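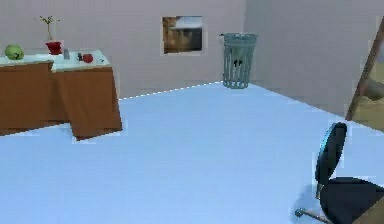 A drawn room with a table, a chair and a wire trash can.

Where does your trash go?

Every day you throw something away. Maybe it is an apple core, a broken pencil or the wrapper of a cookie. You drop it in the can and you forget it. But the trash does not disappear. It only begins a trip.

First stop: the truck

In the town of Grostley, the truck comes early in the morning. A big press inside the truck pushes the bags together, so that more of them can fit. One truck can stop at up to 600 houses before it is full. Then it drives to a place with a long name: the transfer station. It is a very large hall where the trucks empty themselves on the floor.

Second stop: the sorting

Paper, metal and glass can be used again, if people put them in the right bin. They travel on a moving belt. A strong magnet hangs over the belt and pulls out the steel cans — you can hear them jump, clack, clack! Aluminum cans do not stick to a magnet. For them there is another machine, which pushes them away to the side.

Diane Grewal has worked at the sorting hall for 11 years. We asked her what is the strangest thing she saw on the belt. "A trombone," she told us. "It was still in its case."

Last stop: the landfill, or a new life

What cannot be used again goes often to a landfill. This is a deep hole with a thick lining on the bottom, so that dirty water does not go into the ground. Each evening the workers cover the new trash with soil. This keeps the smell down and the birds away.

Old paper has more luck. It is mixed with water until it becomes a gray soup, and the soup is pressed and dried. Your math homework can come back as an egg box!

Food scraps can become compost. Worms and very small living things eat them, and after some months you have dark earth for the garden.

Try it at home

Bury an apple peel and a piece of plastic bag in a pot with soil. Keep the soil a little wet. Dig them up after 15 days and look. Which one has changed? Draw both of them in your notebook, and wash your hands after!

Words to know
Compost: earth made from old plants and food.
Landfill: a place where trash is buried.

Text: Sem Aerts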